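The Bamville Ferry

My grandmother kept the timetable for the Bamville ferry pinned inside the larder door, beside the one for the bins, and she would not hear of taking it down, although the ferry had not run since before I could walk. She said a timetable was a kind of promise, and if the other side wasn't keeping it that was no reason for her to throw away her copy.

I thought of this on the Monday I went back to clear the house. I had told everyone it would take a weekend, and then I had told them it would take a week, and by the time I got off the bus at Trundholm with one bag and a roll of bin liners I had stopped telling anyone anything. The bus turned round outside the bakery, as it always had, with the same long sigh from the doors, and I stood on the pavement feeling about nine years old and badly in need of a bun.

The bakery had gone over to sourdough, so I had a slice of something with seeds in it and walked down the hill.

It is a steep hill, and you see the estuary in pieces before you see it whole – a bit between two chimneys, a bit over a hedge, and then the road bends at the chapel and there it all is, grey and wide and in no hurry. Bamville sits on the far side, a row of white houses and a church. As a child I believed that the people over there were us, only a little later in the day. I believed that if I waved for long enough a girl in a yellow coat would come out and wave back, and that she would know what I was getting for my birthday. My grandmother never corrected me. She used to come and stand beside me with a tea towel over her shoulder and wave as well.

The house smelled of coal and soap. I opened the windows, I put the kettle on, and I sat down at the kitchen table and did nothing at all for the best part of an hour, which I recommend to anybody with a house to clear. Then I started with the larder, because it was small. There were 19 jars of plum jam, all labelled in her upright hand, and a tin of custard powder old enough to vote, and behind the tin was an envelope with the word FERRY on it.

I'm afraid I made a second pot of tea before I opened it. I wanted it to be letters, you see. I had got as far as a sailor, and a quarrel, and possibly a ring.

It was money. It was 800 in old notes, folded very small, and a sheet of lined paper on which she had written the date of every month for years and years, and beside each one the price of a single to Bamville. She had been putting the fare by. She had gone on doing it long after there was a boat to spend it on, and when the fare stopped being a real fare she had put it up now and then by a few pence, I suppose to be fair to the ferryman.

She had never once been across, that was the thing. I knew it as well as I knew my own name. She had been to Goel for her feet and to the seaside at Drodano for her honeymoon, and everywhere else she had looked at from the kitchen window with great interest.

I slept in my old room that night with the curtains open. In the morning I found that you can get to Bamville by bus if you go all the way up to the bridge and down again, and that it takes a little over two hours, and that the bus goes at a quarter past nine. I put the envelope in my coat. I put in a jar of the jam as well, though I couldn't have said who it was for.

The road goes inland through beet fields and then through the outskirts of Goel, past the tyre place and the new college, where the bus waits 15 minutes for no reason that anyone has ever given. The driver read his paper. A woman with a cello case got on and bought the cello a seat. I walked up and down the pavement to keep my feet warm. 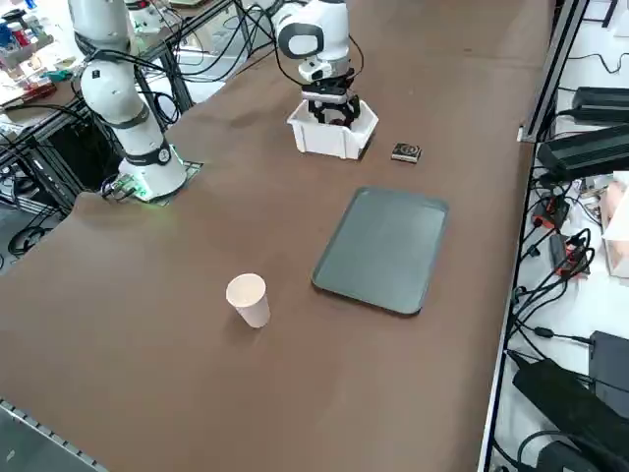
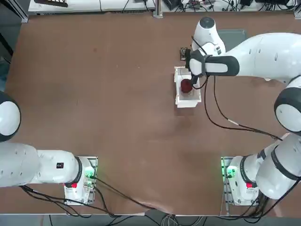
White arms on a brown table, at Goel.

The Other Side

Bamville had a bench. I sat on it with my bag on my knees and looked back over the water, and it took me a while to find the house, because I had never had to look for it before. It was smaller than I'd have guessed. The kitchen window had the sun full on it.

There was a café behind me and a noticeboard, and on the noticeboard somebody was asking for 100 in donations towards a rowing boat for the school. I read it twice. I had a cheese scone and thought about it, and had another cup of tea and thought about it some more, and then I went in and asked the girl at the till whether they would mind old notes.

She said she would have to ask. She was perhaps seventeen, and her coat was on the hook behind her, and it was green, so there goes that. I gave her the jam anyway.

Before the bus came I went down to the end of the slipway, where the weed starts, and I waved. I kept it up for quite some time. A man with a dog looked at me and then, very kindly, looked across to see who it was, and lifted his hand as well.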